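ロボット部の秋、シミュレーターと戸棚とわたし

11/29/19

ごぶさたしてます! 10月に一度も更新できなかったのは、ひとえに部活のせいです。はい、社会人になってから入った、あの市民ロボットサークルです。「文化系の習いごとだし、のんびりやろう〜」なんて言っていた春の自分に、今の寝不足の顔を見せてやりたい……。

前にもちょっと書きましたが、うちのサークルは今年、Trestusという家事ロボットの課題大会に出ています。実機を持ち込む部門もあるんですが、うちが出るのはシミュレーション部門。パソコンの中の部屋で、パソコンの中のロボットに片づけをさせる、というやつです。実機より楽でしょ? と家族にも言われました。わたしもそう思ってました。ぜんぜん楽じゃないです(泣)。

チーム名はOmoregie。由来を聞かれるたびに困るんですが、最初のミーティングで誰かがホワイトボードに書いていて、消すのがもったいなくてそのまま申し込んでしまいました。今さら変えられないので、もう堂々と名乗っています。

大会の課題をざっくり言うと、部屋の中を移動して、指定された引き出しや扉を開けて、中にものをしまって閉める。人間なら寝ぼけていてもできますよね。ところがロボットにやらせるとなると、まず戸棚の前に正しく立つ、それだけで一週間とけます。近すぎると扉が自分にぶつかる。遠すぎると手が届かない。斜めに立つと、取っ手をつかんだつもりで横をすり抜けて、何もない空気を大事そうに引っぱって戻ってきます。あの健気な後ろ姿、みなさんにも見てほしい。

わたしの担当は「取っ手に近づくまで」の部分です。つかむところと引くところは別の人がやってくれているので、わたしは手先を取っ手の少し手前まで連れていって、はいどうぞ、と渡すまでが仕事。リレーの第一走者みたいなものですね。地味です。でもここがずれると後ろが全部ずれるので、責任だけは重い! プログラミング歴が浅いのになぜこの担当になったのかというと、じゃんけんです。

で、この近づき方をどうやって作るか。最初は「取っ手の座標がわかってるんだから、まっすぐ行けばいいじゃん」と思って、そのとおりに書きました。結果、途中にある家具の脚に思いきり引っかかりました。まっすぐ行けばいい世界じゃなかった。家具って、こんなに脚が生えてるものだったんですね。それ以来、よそのお宅やお店に行っても、つい家具の足元ばかり見るようになってしまって、先日も喫茶店でテーブルの下をのぞき込んでいて、お店の方に「何か落とされましたか」と聞かれました。すみません、見ていただけです。

それからは、いったん手前の広いところに出て、向きをそろえて、そこからゆっくり寄せる、という三段構えに変えました。これでずいぶんましになって、今月に入ってから回した試行が337回。そのうち、最後まで引っかからずに取っ手の手前まで行けたのは84回です。少ない? 少ないですよね。でも先月は2回だったんですよ! 表計算ソフトの成功の欄がちょっとずつ緑になっていくのがうれしくて、用もないのに夜中に開いて眺めています。

失敗した回は、手先のカメラの映像を一つずつ見直します。これがなかなか味わい深い作業でして。人間の目線とは高さがまるで違うので、同じ部屋なのに知らない場所みたいなんです。猫ってこういう景色の中で暮らしてるのかな、なんて考えながら見ていると、あっという間に終電がなくなります。

床すれすれで棚の脚と戸棚の並ぶあたりを見ているところを一枚貼っておきます。銀色の取っ手が右に見えているのに、下からにゅっと出ている黒い指はまだだいぶ左。あと少し右〜! と画面に向かって声が出ます。棚の脚と戸棚のすき間も狭くて、見るたびに胃がきゅっとなります。
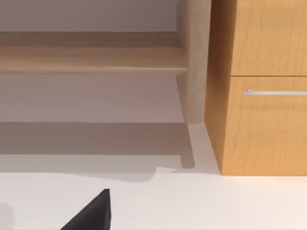 影にだまされる話

もうひとつ、最近ずっと悩まされているのが影です。床が白っぽいので、家具の影がよく目立つんですよね。人間が見れば「あ、影だな」で終わりなんですが、うちの障害物よけは色の濃さもヒントにしているものだから、濃い影があると「何かある!」と張り切ってよけてしまう。何もない床を、ものすごく丁寧に遠回りするロボット。えらいんだか何なんだか。

照明の設定を変えて影を薄くすれば話は早いのですが、大会本番の部屋の明るさはこちらで選べません。なので、影の濃さをいろいろ変えた部屋で練習させよう、ということになりました。この部屋の設定を切り替えるのに使っているのが、先輩が作ったTeltoraという内輪の道具です。説明書はありません。聞くと親切に教えてくれるのですが、聞くたびにコマンドが増えている気がします。わたしのノートには、意味を忘れた呪文がびっしり……。

それと、Fallerの工具セットを買いました! シミュレーション部門なのに工具。使い道は今のところ自宅の椅子のネジを締めることだけですが、来年は実機の部門に出るかもしれないし、先行投資ということにしておいてください。

次の提出までに、せめて半分は成功するようにしたいです。今夜も試行を回しながら寝ます。朝起きて表が緑だったらまた書きますね。赤だったら、たぶんしばらく更新がありません!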